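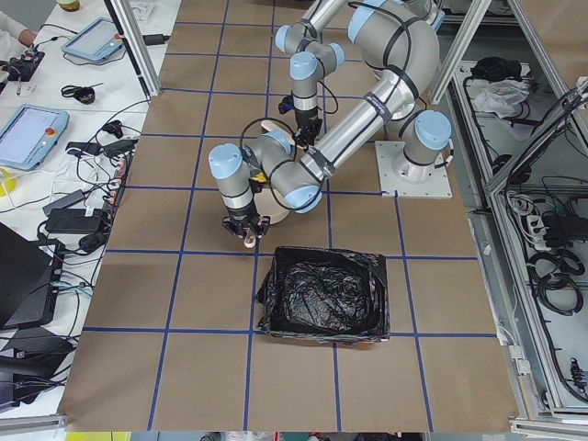
How long should kraft paper sit in the room before you cut it to size? Overnight, unrolled and flat, with a weight on each corner.

Joanne Mapplebeck
March, 4:40 pm

1/ Paper takes up moisture from the air and grows, mostly across the grain. Along the grain it barely moves.

2/ To find the grain, cut a small square, mark which way it came off the roll, and dampen one side. It curls into a tube. The grain runs along the tube.

3/ On a roll the grain nearly always follows the length. Put your long dimension that way and the growth goes into the short one.
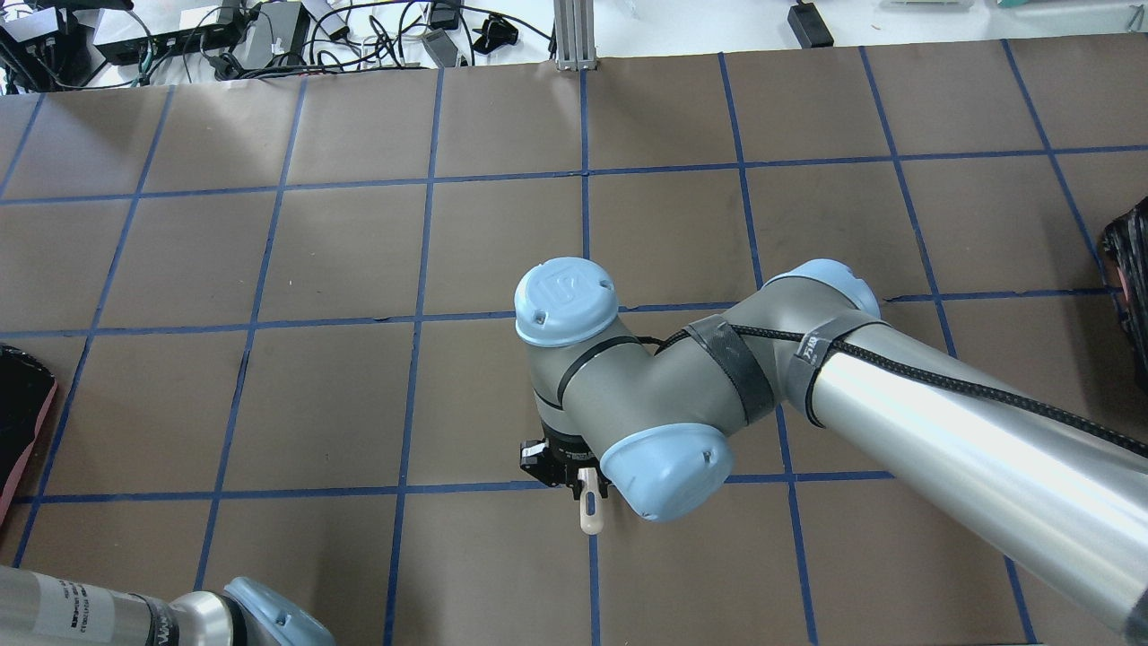

4/ Weight matters less than people think. I have had 100 gsm cockle badly and 40 gsm lie flat in the same week. The thin stuff had been in the room longer.

5/ Tape the middle of each side first, then work toward the corners. Starting at a corner pushes the slack into the opposite one and you get a ridge.

6/ Press tape down, don't pull it. Stretched tape shrinks back and takes the paper with it.

7/ Chelsea Staniforth asked about ironing out roll curl. Low heat, no steam, inside of the curl facing down. Rolling it backward over a wide tube is quicker.

Recent posts
Storing rolls upright or flat
Which tapes lift clean after 2 weeks
Notes on the Mellor paper cutter

© Joanne Mapplebeck
Back to top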